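The joy of a proper bit set

There is a drawer in my kitchen that used to rattle. It held birthday candles, takeaway menus, a bicycle pump adaptor and, somewhere underneath, every screwdriver bit I had ever owned. Finding the right one meant tipping the whole lot on to the worktop and squinting. I once put together an entire bed with a bit that was very nearly the right size, and I can still feel it in my wrist.

Then my neighbour in Sullbridge moved house and left me her spare bit set, and I have become, I'm afraid, a bore on the subject. I check hinges for fun. I have tightened the handle on every saucepan we own (and two belonging to my sister). When a friend's reading glasses came apart over lunch I was out of my chair before she had finished her sentence.

What I love most is the opening of the case. A good one has a bit of ceremony about it: you flick the clasp, up goes the lid, and there are all the bits standing in their rows like a tiny choir. You can see at once what you've got, and a gap in the row tells you what has rolled under the fridge.

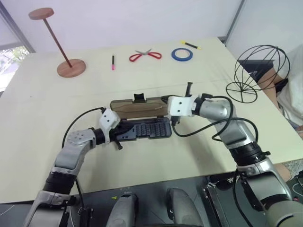 HOME & MAKING | Small Tools

A lid with a wood-grain look and a dark navy tray make a lovely pairing, I think, and a case like that can sit out on the table with the scissors and the tape and not look like something that ought to be in the garage. I've come to believe this matters. Tools that live in the garage get used twice a year. Tools that live near the kettle get used on the evening the cupboard door starts to sag.

So how many bits do you need? Far fewer than the shops would like. The biggest set I tried for this piece, borrowed from the repair evening at the Drotora Rooms, had 119 of them, and it was a wonderful thing to own for a fortnight. I used nine. Most of the work in an ordinary house is done by a couple of cross-heads, a small flat one, and the hex sizes that turn up in flat-pack furniture. Add the very small ones if you have spectacles, battery toys or a laptop with a loose foot.

I'd look harder at the slots than at the number. Run a finger along the row and see whether the bits stay put. They should come out with a light pull, and they should still be in their places if the closed case gets a good shake. Tiny sizes stamped on the bits are hard going by lamplight, so I've put a dab of nail varnish on my favourites: red for cross-heads, pale pink for hex. It has chipped a bit, but it still works!

Fit is everything. Try the bit in the screw before you turn anything, and if it wobbles, go up a size. Press down firmly, keep the handle straight and go slowly for the first half turn. A stubborn screw will often give in to patience, and a chewed one can sometimes be rescued with a wide rubber band laid between the bit and the head.

It's worth keeping a few companions close by, too. I like a roll of tape for holding loose screws in order (stick them down in a line and write beside each one where it came from), a marker to write with, and scissors that nobody is allowed to borrow for wrapping paper.

The repair evening runs on the first floor above the old Danar bakery, from half past six, and they'll start up again in March after the winter break. Last season they mended 236 things, from toasters to a music box. Bring whatever is loose. I'll be at the table by the window, with my case open, hoping for a wobbly chair.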